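Event Planning for Alumni Relations
Unit 4 handout: Reunion weekends and recognition ceremonies
Instructor: Murdo Haldane
Revised 2022-12-09

4.1 Scope

This unit covers the period from the close of nominations to the end of the reunion weekend. Budgeting was treated in Unit 3 and is not repeated. The working case is Tirville College, which has 2159 alumni with a valid mailing address.

4.2 Honoree records

Each honoree needs one record, kept in one place. The record holds the name as it is to be read aloud, the class year, the name used while enrolled (if different), the chapter, and the title of the award. Chapter officers often send names in several forms. Confirm the spoken form by phone. Printed programs use the same form as the record.

Class years are written with two digits in the program and four digits in the database. Alumni who did not finish a degree are listed under the year they expected to graduate, unless they ask otherwise.

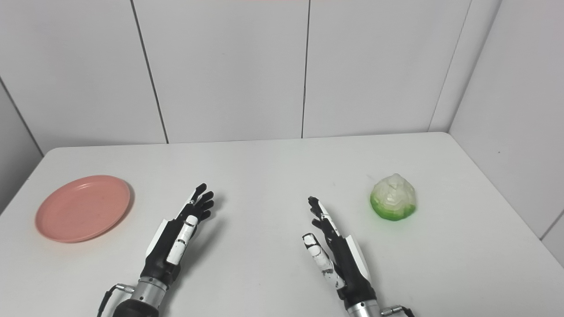 Meal counts are the most common source of late changes. The Tirville banquet seats 116, and 12 places are held back until the week of the event for honorees' guests. Agree with the caterer in writing on what each menu term means. "Vegetable plate" is a known problem: a kitchen may take it as a side dish, and a guest may take it as a full meal. A pink plate and a small head of cabbage or lettuce set on a white table satisfy the words without telling anyone what will be served. State the main item, the portion and the number required.

4.3 Order of the ceremony

Procession, welcome, roll of classes, awards, remarks by the senior honoree, closing song. Allow 40 minutes in total. Classes are called oldest first. Chapter awards come before national awards.

4.4 Reading

Semple, Calum, "Seating and Precedence at Clurnby Reunions," course packet, sections 1 and 2.

4.5 Assignment

Draft an honoree record form and a ceremony script for a July reunion. Two pages maximum. Bring a printed copy to the next session.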